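Kitchen check, Unit 402, Povden House

Door to hall: shuts. OK.
Pipe along top of wall: no drips. Dusty, but so are we all.
Tiles: sound.
Kettle cord: frayed. FAIL. Same as April.
Chopsticks: check for splinters, bin the rough ones.
Spoons: check handles for cracks.

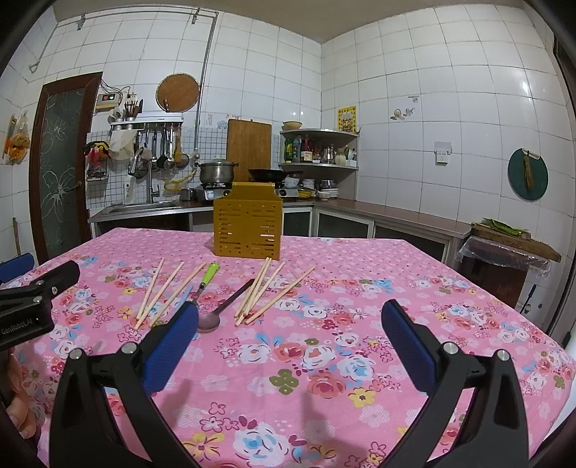 Anything that passes goes back in the yellow box, handles up. Recheck in 40 days, or whenever the kettle wins.

Shares 5 | Comments 2

Kristóf Kun: The kettle has character.

naren_k: So did my old toaster. Bin it, mate, and colour me unsurprised.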